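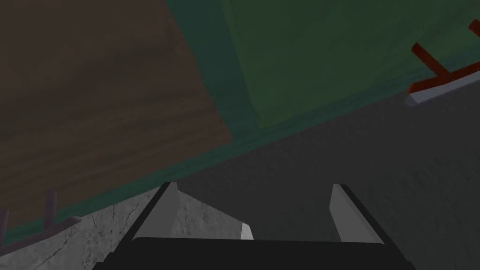 **Figure 3.** Wrist view in the simulated scene, gripper open and empty. The red bar-like part is at the upper right.

### 4.2 Collecting the demonstrations

We gathered 400 demonstrations by remote control, and I'll admit I drove more of them than I'd planned to. Nélida Salinas and I split the rest with Vicente Olivares, who turned out to be far smoother on the Sosa controller than either of us. Each operator got 20 practice runs first, and those were thrown away.

What you see in Figure 3 is all we had to steer by. I asked for it that way — if the policy only gets the wrist view, I didn't want my own hands leaning on a nice wide shot it would never have. It made the first day pretty miserable! Depth is hard to judge over a dark gray surface, and I kept closing the fingers too early (Vicente used the green wall to keep his heading, and I copied him).

We logged finger opening and wrist pose at 20 Hz. Pauses stayed in. Nélida wanted them trimmed, and we went back and forth on it until August, when we trained Trundley both ways and the trimmed version rushed its approach. Restarts are a different story: if an operator backed off and tried again, we kept the whole run but tagged the second try, and Section 5 reports results with and without those tags.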